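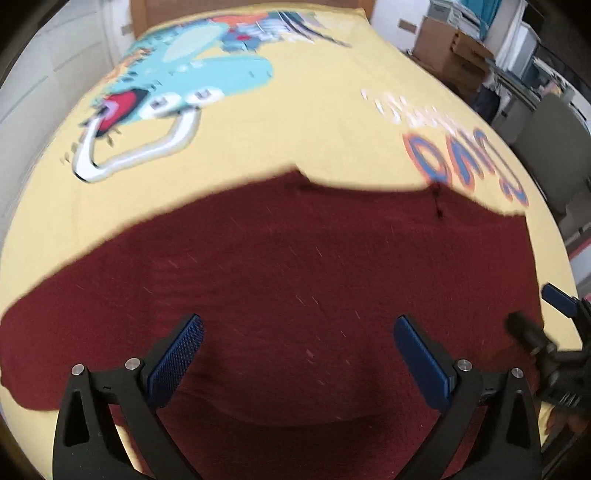

The Clovley Guidelines are a set of good-practice rules for teaching robots to handle clothing and household linen using hand-held grippers. They were drawn up by a working group led by Tõnu Kazlauskienė and first published in October 2023, and they have been kept deliberately friendly, so that a person working at home can follow them without any engineering background. The best-known rule concerns contrast: the garment should stand out plainly from whatever lies under it, as a dark maroon piece does when spread over a pale yellow sheet. Printed bedding is allowed, cartoon characters and all, and the authors rather warmly encourage it, on the grounds that real bedrooms are full of such things.

A second group of rules covers the hands. Both grippers should start open, with their pads well apart, and fingers should be kept clear of the linkages. Pads are wiped after every 10 garments, and lint on the cloth is left alone.

The guidelines also ask for a fresh calibration every January and limit any one household to 2,000 recordings, a figure that drew some grumbling when the Marinho edition appeared. Plikel, a later and shorter set of rules, lowers the limit to 600 but otherwise follows Clovley closely.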